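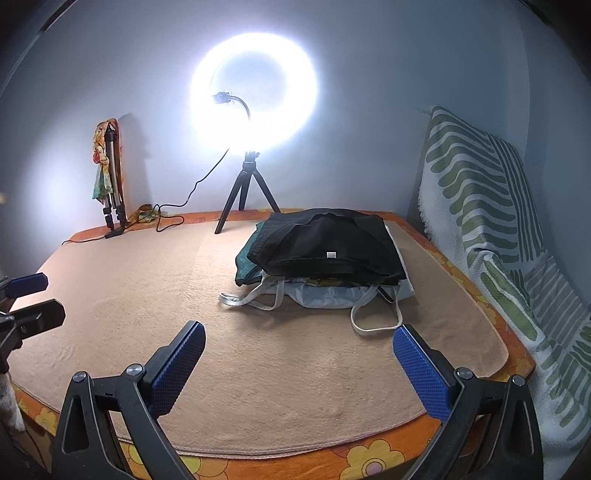

Torquil Baxter reckons you should never wash a fleece blanket with towels and he's right, the lint gets in and you'll be picking it off till spring. He also says skip the dryer altogether. Bit strict, but ok.

Blankets and bedspreads, then. Quick ones, typed between loads.

WASHING FLEECE
Cold or lukewarm, gentle cycle. Half the powder you think. Liquid is better, powder clumps in the pile.
No fabric softener. It coats the fibres and the blanket goes flat and a bit greasy feeling.
Inside out if it's got a good side. Shake it outdoors first, crumbs and hair go everywhere otherwise.
Big ones need room to move. If you have to shove it in with your knee, take it to the laundromat. The one at Drundmont has the large front loaders, bring coins, the card thing is always broken.
Dry on the line, in the shade, over 2 lines if you can so it doesnt get the crease down the middle. Dryer on low if it's raining all week. Never iron. I melted a corner once and the iron never recovered either.

FLEECE GONE MATTED
Let it dry fully. Soft brush, pet brush is fine, short strokes, one direction and then the other. Go easy near the stitching. Won't come back like new but a lot nicer on the feet.
Pills: cheap fabric shaver, blanket flat on a table, hold it tight. Not a razor. People swear by razors, I have a hole to show for it.

HAIR
Rubber glove, slightly damp, drag it toward you. Comes up in rolls. Works on couches and car seats as well.
10 minutes in the dryer on no heat before washing, then clean the filter. Most of it ends up in there.
A throw on top of the good bedspread saves washing the good bedspread. Wash the throw weekly, the spread once a month or whenever.

PRINTED COTTON BEDSPREADS
First wash on its own. Reds and oranges run, doesn't matter what the label says. White rag in with it, if the rag comes out pink do it again.
Old ones, test a corner first. Wet it, press a tissue on it, look at the tissue.
Dry pattern side down so the sun gets the back. Mine from the Gebreyes market stall has had years on the line and the colours are still good on the front, the back is another story.
Loose hem? Fix it before the wash, not after. Five minutes with a needle against a whole evening once the machine's had a go at it.

SPILLS
Tea: cold water straight away, from the back, then a dab of dish soap.
Milk: cold too. Hot cooks it and then you have the smell.
Candle wax: let it go hard, pick off what you can. Brown paper and a warm iron for cotton ONLY. For fleece, ice and patience.
Biro: rubbing alcohol on a cotton ball, old towel underneath. Dab, don't rub. Check a hidden bit first.

STAYING PUT
Blanket that slides off in the night: put a cotton layer between it and anything shiny. Or tuck the foot end only, under the mattress, leave the sides free.
Safety pins at the two bottom corners, pinned from underneath. Ugly, works.

STORING
Bone dry or don't bother. Feel the seams, they hold damp longest.
Old pillowcase, not plastic. One set per pillowcase, label on a bit of masking tape. I get mine out in September to air and there's always one I forgot I owned.
Cedar blocks need a light sand every year or they stop smelling of anything. Lavender bags, squeeze them. If nothing comes out, refill.
Vacuum bags are fine for spare doonas over one season. Leave wool or down in there for years and it comes out like cardboard.

SMELLS
Half a cup of white vinegar in the rinse, the smell goes as it dries.
Musty from the cupboard: outside on a windy day, flip it at lunch. Then see about the cupboard, door open with a fan going.

Next lot will be pillows, the yellow ones, I know, everyone's asked. Have to find my notes frist.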